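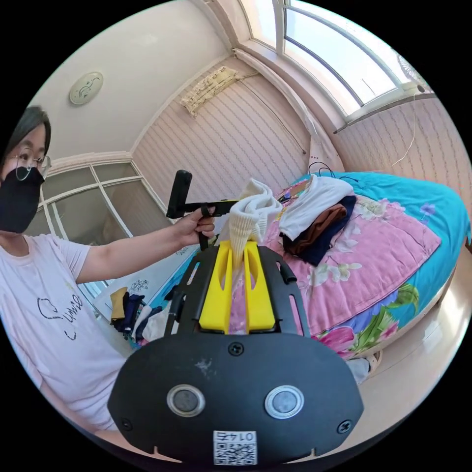 A white knitted garment between the yellow fingers of a hand-held gripper, with folded clothes on the bed behind.

Knitwear is hard for a planner. A box keeps its shape when you lift it, but a sweater becomes another object every second. At Clamport, Zamfira Nistor writes the software that must choose the next grasp anyway.

Her program, Peto, learns from recordings made by people in ordinary bedrooms. The first version had 777 of them and it folded mostly air. "It knew where the sleeve was one moment ago," she says. "For cloth, this is already history."

The present version has 1,153 recordings, and it plans only two moves ahead. After each move it looks again and throws the old plan away. Her colleague Radu Hodoroagă was against this at first — he had spent the winter on a long-range planner called Rosser, and he was fond of it. Now Rosser only decides which garment comes first.

Transparent plastic is still a trouble. The depth estimate goes through the bag and lands on the quilt, so the fingers close too low. Hodoroagă has a filter for it, and he will test it on Wednesday.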